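会社情報 ＞ Seltonについて ＞ 事業と拠点

サイト内検索　キーワードを入力　検索

Seltonについて

株式会社Seltonは、小型部品および日用品の保管、仕分け、箱詰めを受託する会社です。創業以来、お客様からお預かりした品物を正しい数量で、正しい箱に納め、定められた時刻までにお渡しすることを業務の中心に据えてまいりました。本ページでは、当社の沿革、主要拠点であるGodoy事業所の概要、日々の作業に対する考え方、ならびに容器と床の管理についてご案内いたします。

沿革

当社は、部品商社の倉庫業務を引き継ぐかたちで発足いたしました。当初の取扱いは締結部品と梱包資材に限られ、作業場も賃借した建屋の一角にとどまっておりました。その後、取引先の皆様のご要望に応じて玩具、文具、家庭用品へと品目を広げ、現在の取扱品目は2,691点となっております。発足から37年を経た今日も、入荷した品物を一度すべて容器に移し、容器を単位として管理する方式に変わりはありません。

事業の拡大に伴い、保管のみを行う建屋と、仕分けおよび箱詰めを行う建屋を分離いたしました。後者がGodoy事業所です。同事業所には仕分け、箱詰め、検品、出荷の各工程が置かれ、教育部門もここに籍を置いております。

Godoy事業所の床と通路

Godoy事業所の改修にあたっては、設備の更新に先立ち、床の改修を行いました。旧来の床は継ぎ目が多く、台車の通行のたびに容器の中の品物が動き、数量確認のやり直しが生じておりました。改修後は全面を灰色の塗り床とし、通路の区分を塗装によって示しております。

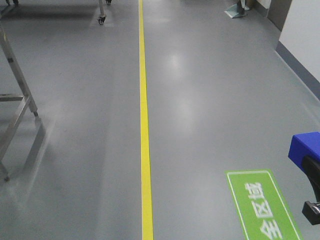 通路の区分は、当事業所で働くすべての者が入所初日に学ぶ事項です。歩く場所と物を置く場所の別が曖昧なままでは、どれほど丁寧な作業手順を定めても守ることができません。床の中央をまっすぐに通る黄色の線は、その区分を最も簡潔に示すものであり、ステンレス製の架台や台車がこの線をまたいで置かれている場合には、気づいた者が元の位置へ戻すことと定めております。職位や所属は問いません。線の塗り直しは年度計画に組み込み、かすれの程度を記録したうえで施工区画を決定いたします。

床の清掃は、始業前と終業後の二回行います。光沢のある床面では、落下した小さな部品や包装片を見つけやすい反面、拭きむらや油膜も目立ちます。清掃担当は区画ごとに低い位置から床面を確認し、曇りの残る箇所を日誌に記入します。日誌は翌朝の打合せで読み上げ、同じ箇所が続く場合には、架台の脚、台車の車輪、上部設備の順に原因を調べます。台車の車輪に付着した汚れが通路全体に広がった事例があり、以後、車輪の点検を清掃手順の一部といたしました。

容器による管理

当社では、品物を置く場所と運ぶ単位を、同じ容器で統一しております。この方式を社内ではPumauと呼んでおります。Pumauの要点は、入荷した品物を元の箱のまま棚に上げず、必ず作業用の容器に移し替えるところにあります。移し替えには手間がかかりますが、その過程で外装の破損、混入、数量の過不足を確認できます。

容器の取扱いについては、次のとおり定めております。

一、一つの容器に二種類以上の品物を入れる場合は、中敷きまたは小袋により区分すること。
一、空の容器は縁をそろえて重ね、作業者の肩の高さを上限とすること。
一、縁に欠けのある容器は使用せず、所定の置場へ移すこと。
一、容器を床に直接置かないこと。一時置きには架台または台車を用いること。
一、搬送路の上に容器を残したまま持場を離れないこと。
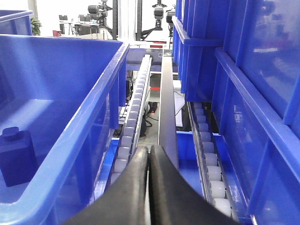
当社が保有する作業用容器は3,000個です。そのすべてに管理番号を付し、使用開始の年と洗浄の履歴を台帳に記載しております。洗浄は温水と中性洗剤によって行い、乾燥後に底面と四隅を目視で確認いたします。長く使用した容器は縁の内側に細かな傷が入り、紙粉が残りやすくなるため、食品に近い用途の品物には使用いたしません。用途を変更した容器は台帳上の区分も同時に改めます。

容器の色は工程内で統一し、個別の識別は札によって行っております。過去には品目ごとに容器の色を変えた時期もありましたが、品目の増加により色の見分けに頼る方法が難しくなったため、現在の方式に改めました。札は容器の短辺に差し込み、仕分けが終わった時点で抜き取ります。札のない容器は空であるか、内容の確認が済んでいないものとして取り扱います。この一点については、例外を設けておりません。

仕分けと搬送

仕分けの持場では、容器を左右に置き、その間に搬送路を設ける配置を基本としております。搬送路の樹脂製ローラーは、容器の底を傷めにくく、停止位置の調整が容易であることから採用いたしました。一方で、包装用の紐や薄い袋がローラーの間に入り込むことがあり、昼の休止時間に区間ごとの点検を行っております。

持場の配線についても定期的に見直しております。機器を増設した際、配線が仮の経路のまま残ることは、どの作業場にも起こり得ます。当事業所では増設から一か月を経た時点で経路を再確認し、固定、迂回、撤去のいずれかを決定いたします。決定の内容は持場図に反映し、旧版は教育部門が保管します。

作業標準の整備（Hukum）

Hukumは、当社の作業標準を整備するための社内事業の名称です。文書のみで伝えられてきた手順を見直し、床の表示、容器の札、持場図の三者が互いに矛盾しない状態に整えることを目的としております。開始にあたり、各工程から寄せられた指摘を整理したところ、手順書の記載が古いという指摘よりも、手順書と床の表示が一致していないという指摘が多く寄せられました。

そのため、Hukumの最初の年は、文書の改訂を一時見合わせ、表示の点検に充てました。通路の幅、架台の定位置、台車の待機場所、立ち止まってよい場所をそれぞれ現場で測り直し、不要となった表示を撤去しております。撤去した跡は補修し、新たな表示を施すまで使用を制限いたしました。

表示に用いる言語は、区域ごとに選定しております。当事業所では日本語のほか中国語を日常的に用いる者が在籍しており、床の区域表示には中国語で記したものがあります。「安全区域」の表示はその一つで、緑の地に白い文字で記し、足形の図柄を添えております。文字の読めない距離にあっても、色と図柄によって意味が伝わることを求めた結果です。
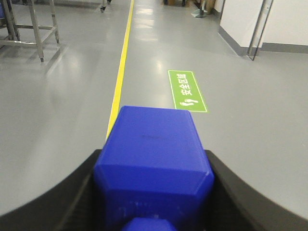
Hukumによる見直しの対象は6工程です。各工程の責任者は、見直しの終了後に新しい持場図を作成し、隣接する工程の確認を受けます。自らの工程の図面を自らのみで承認することは認めておりません。工程の境目では、前の工程が仮置きと考えていた場所を、次の工程が通路と考えていた例があり、相互の確認によって解消いたしました。

教育

新たに入所した者は、最初の一週間を教育部門で過ごします。初めに学ぶのは歩き方と止まり方です。続いて容器の持ち方、重ね方、札の差し方を学び、箱詰めの実習は週の後半に行います。実習では、積み木に似た形の樹脂製の練習品を使用し、容器から取り出して向きをそろえ、別の容器に納める作業を繰り返します。速さは測定せず、納めた後の並びと札の記載を確認いたします。

在籍者に対しては、毎年5月に再教育を実施しております。長く同じ持場に就いている者ほど、表示を見ずに作業を進める傾向があるため、再教育では普段と異なる持場を割り当てます。実施後の意見は教育部門が取りまとめ、採用しなかった意見についても理由を付して掲示いたします。

環境への取組み

使用を終えた容器は、材質を確認したうえで回収業者に引き渡しております。緩衝材は入荷時のものを選別し、汚れのないものに限り社内の移送で再使用いたします。お客様への出荷には再使用品を用いません。照明は区画ごとに点灯する方式とし、作業のない区画は消灯いたします。事業所内の鉢植えは総務部門が管理しており、水やりの際の床への滴下を防ぐため、受け皿の交換を定期的に行っております。

見学について

Godoy事業所では、お取引先および教育機関の皆様の見学を受け付けております。所要時間は、説明を含めて午前10時から正午までです。見学の際は、踵の低い、底の滑りにくい靴でお越しください。通路内では案内者に従って歩行いただき、架台、容器および搬送路にはお手を触れないようお願いいたします。お預かり品の保護のため、撮影の可否は区画ごとに案内者がお伝えいたします。

お申込みは総務部門の窓口にて承ります。希望時期、人数、見学の目的をお知らせください。繁忙期には日程の変更をお願いする場合がございます。

コメント（4件）

匿名
先月見学に伺いました。容器の札の運用を詳しく説明していただき、当方の倉庫でも短辺への差し込みに変えることを検討しています。

倉庫勤務
塗り床の補修について質問です。線の塗り直しの間、その通路は全面的に閉鎖されるのでしょうか。

Selton総務部門
お問い合わせありがとうございます。補修は区画を分けて行い、施工中の区画のみ通行止めといたします。迂回路は前日の終業時に掲示しております。

学校関係者
見学の人数に上限はありますか。二班に分かれての参加も可能であれば、秋の行事として申し込みたいと考えております。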